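Home News Business Style Sports Contact

Osmont to open shirt workshop and store in Nosonthorpe

Clothing maker Osmont will open a combined workshop and store in Nosonthorpe in February, moving its alterations service and part of its shirt production under one roof. The company has signed a lease on the former shoe warehouse on Tanner Street.

The new site will employ 18 people when it opens. Most of the jobs are in cutting, sewing and finishing, with the rest split between the shop floor and the mail order desk. Eight of the positions will be filled by staff moving over from the company's smaller unit in Altolberg, which will close at the end of its lease.

Esther Simiyu, who runs production for Osmont, said the Altolberg unit had been short of space for years.

"We were storing fabric rolls in the hallway and sending the pressing work out to another shop," she said. "In Nosonthorpe we can cut, sew, press and pack in the same building. An order won't have to travel across the county before it gets to the customer."

Osmont sells travel clothing for men and women, mainly shirts, wrap dresses and light pants in quick-drying knits. The first line to be made at the new workshop is a women's collection called Doãn, drawn up by designer Quang Hầu. It has 30 pieces, among them a long-sleeved tunic, two jackets and a pleated skirt that packs flat.

Hầu said he started with the tunic and built the rest of the collection to go with it. The colors are navy, rust, olive and a pale gray. Sizes run wider than in past seasons, and the sleeves on most tops can be shortened without moving the cuff.

"People kept asking the alterations desk for the same change," he said. "The sleeve was too long and the cuff was in the way. So I drew a cuff that lets you take the length out higher up."

The company altered 659 garments at Altolberg last year. Simiyu expects more at the new address, where customers will be able to walk in with a garment instead of mailing it. Clothing bought from other stores will be accepted too, except for leather and fur. Hemming and simple sleeve work will be done while the customer waits if a machine is free. Larger jobs will take up to a week.

Prices for alterations will stay the same through the spring. Mail order customers can still send items in, and return postage on repairs to Osmont clothing will be paid by the company.
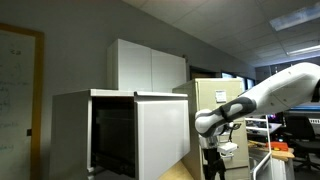
A whiteboard and a white cabinet unit against a gray wall.

The store will open at 9 a.m. on weekdays and at 10 a.m. on weekends. The workshop itself will not be open to the public, but a window between the two halves of the building will let shoppers see the cutting tables. Parking is behind the building, with the entrance on Mill Lane.

Hiring for the remaining positions has started. Osmont is looking for sewing machine operators with experience in knit fabrics and one presser, and it will train two beginners in cutting. Applications can be dropped off at the Altolberg unit until it closes - the Tanner Street building does not have a mailbox yet.

The Doãn collection goes on sale in the new store on opening day and by mail order two weeks later.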